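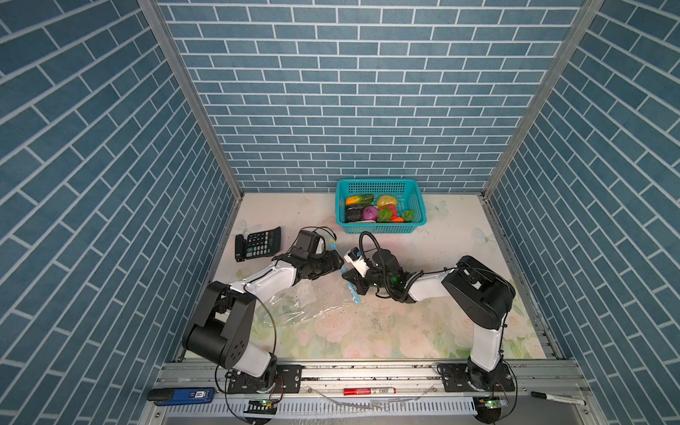
Play food has slowly taken over my life, and my spare room, and a fair amount of my weekend. It started with one set of vegetables from a yard sale in Troltuditz and it has grown into a whole pretend produce stand, with a backdrop and a floor and a drawer full of things I keep meaning to sort. The blue brick paper was the first thing I got excited about — I wanted that storefront feeling, as if you were standing outside a corner grocery on a nice morning. Then came the mat with the pink roses and the butterflies (I'm a sucker for butterflies), and after that the teal basket, which holds the tomato, the purple onion, the eggplant, the potato and the rest of the gang. And the desk calculator on the left is the cash register. I know you can buy a toy one with a drawer that pops open, and I've been tempted plenty of times, but kids love a calculator. They love the buttons. They will ring up one carrot for five minutes straight and then tell you it costs eight thousand dollars.

Anyway, welcome! Several of you wrote in after the last newsletter asking how I keep it all together between play dates, and I got tired of typing the same answer with my thumbs. So here are some notes, because I can't help myself. Posted 12/01/2022, and I'll add to it when I get around to it.

The vegetables

They're a mixed bunch. I used to want everything to match, same maker, same finish, same scale, and I spent way too long looking for a perfect set. Then a friend's daughter sat down with my mismatched pile and never once complained that the pepper was too big for the potato, and I let it go. Real vegetables don't match either. Go stand in front of the bins at any store and you'll see a carrot the size of your thumb next to one the size of your arm.

The red pepper is the one grown-ups pick up first. It's wrinkled and shiny and it fools people. I've had a guest try to put it in the fridge. The cucumber is a close second with its bumpy skin, and I like that it isn't one flat green all the way along. Somebody took trouble over the color, going from orangey yellow at one end to dark green at the other, like one that sat on the vine a little too long. My grandmother grew them like that by accident every August and made us eat them.

The leafy things are the hard part. Every leafy toy I've ever bought gets flattened, and then you spend your evening fluffing lettuce. A little warm water and some patience will bring back most of them. I tried a hair dryer once and I don't recommend it. The greens I use now are from the Brimix bin, where everything is sold loose and you dig for what you want, and they spring back pretty well after being squashed under an eggplant.

Things I'd still like to find: a decent mushroom, a head of garlic, and a corn cob with a husk that comes off. If you've seen the corn, write to me. I'm serious about the corn.

The basket

I went through a lot of baskets before I settled down. Wicker looks darling and sheds all over the place. Wire ones catch on sweaters. I had a wooden crate for a while that I painted myself, and it gave my niece a splinter on its first day of business, so that was the end of the wooden crate. Plastic with holes in it is what works. You can rinse it in the sink, it dries overnight on the rack, and crumbs and dust fall through instead of collecting in the corners. (They fall onto the mat, yes. One problem at a time.)

The color was luck. I went to the Wisemthorpe housewares sale for a dish rack and came home with a bright turquoise basket and no dish rack. It looks so good with reds and oranges piled in it that I've stopped looking for anything else. If you're setting up a stand of your own, pick a color that isn't a vegetable color. A green basket eats all your greens, and a red one makes the tomato disappear.

Size matters more than I expected too. You want it small enough that it looks full without needing the whole collection. A half-empty basket looks like closing time. A heaped one looks like a market, and kids go straight for it.

Bagging it all up

Now we get to my favorite part, and I realize that says something about me. I love packing things away! The stand comes down when the dining chairs need the space, and everything goes into clear zipper bags. I used to throw it all in a tote and slam the lid, and every time we set up again there was a missing onion and a mystery sock. With a clear bag you can see what's home and what isn't. Children can see it too, and that has turned cleanup into a sort of second game where the shopper brings the groceries home and puts them away.

The bags have to be big, bigger than you think. A pepper takes up a silly amount of room for something that's mostly air. I buy the largest ones I can get, with a colored strip at the seal, so that little eyes can find where the opening is. And I'm devoted to the slider kind with the clip that runs along the top. Small hands can't always pinch a zipper closed, but anyone can push a slider. The sliders do come off now and then if somebody yanks, so I keep a few spare ones from retired bags in a jar.

The trick with a big bag is getting it to stay open. Left alone it lies down flat and sulks, and you end up trying to hold both sides of the mouth apart with your elbows while you drop a potato in. Prop something behind it. A bookend, a cookbook stand, a box of cereal, whatever's on the counter and won't slide. Once the back is leaning on something, the front more or less takes care of itself, and you can work at the opening in peace.

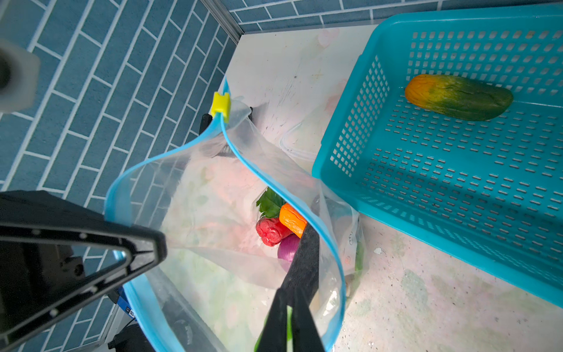
As for what goes in when, I've gone back and forth. For a long time I was strict about heavy at the bottom and leafy on top, the way they bag real groceries, or used to. These days I tuck the greens down one side where they have the plastic to lean against, and let the solid things pile up in the middle. They come out less crumpled, and the bag sits better on the shelf. Carrots can go anywhere. Carrots fill gaps. I stick onions wherever there's a dip, and the cucumber goes in late and long ways, and if it won't fit it rides in the basket until the next bag.

Squeeze the air out before you close up, but gently. I lean on the bag with my forearm and run the slider along with the other hand. Press too hard and you'll put a dent in something hollow, and dents in play food are forever. I have a tomato from the early days that looks like it was sat on, and it was.

Labels: I tried masking tape and a marker and the tape curls up after a few weeks. Plain writing on the bag rubs off. What I do now is slip an index card inside with the contents drawn on it, badly, by whichever child is around. My favorite card shows a purple blob, an orange blob and a word that might be "pepr." It has been in the same bag for 18 months and I will never replace it.

Cleaning

Everything gets a bath in January, when the holiday visitors have gone and the play food has been handled by every cousin in the county. Dish soap, lukewarm water, a soft toothbrush for the bumpy ones. Anything with a seam gets wiped instead of dunked, or you'll be shaking water out of it until spring. Lay it all on a towel and turn it over before bed. The mat I wipe down between times, though it has picked up its share of specks and I've made my peace with them. It's a printed mat, so a good half of what you think is dirt is leaf.

The bags themselves can be washed too. Turn them inside out and hang them over a wooden spoon in a tall glass. They go cloudy eventually, and a cloudy bag gets demoted to crayons.

A few answers, while I'm at it

Yes, the brick is wallpaper. I ordered it off a roll from the Oshima catalog and lined the back and both sides, so wherever you crouch you've got wall behind your vegetables. If I did it again I'd spend longer lining up the mortar at the corners, but you stop seeing it.

No, I don't use play money. I tried it and we lost all of it under the couch in one afternoon. The calculator is plenty. We say the number out loud, the customer says "thank you," and sometimes the customer says "that's too much" and walks out, and fair enough.

Yes, you can mix in fruit! I keep mine in a separate bag only out of habit. The potato and a banana look perfectly happy together.

Several people asked whether I'd sell the eggplant. I would not. It's so dark it's nearly black, with just a bit of green to it, and I've never seen another one I liked as well. Everyone overlooks it next to the tomato and I've decided that's my job, to stick up for the eggplant.

Next on my list is an awning, striped if I can manage it, and maybe a chalkboard for the prices. I've got the fabric folded on top of the sewing machine, where it's been since summer. If you've made one that folds down flat, please send me a picture or a sketch on the back of an envelope — I'd love to see how you did the corners.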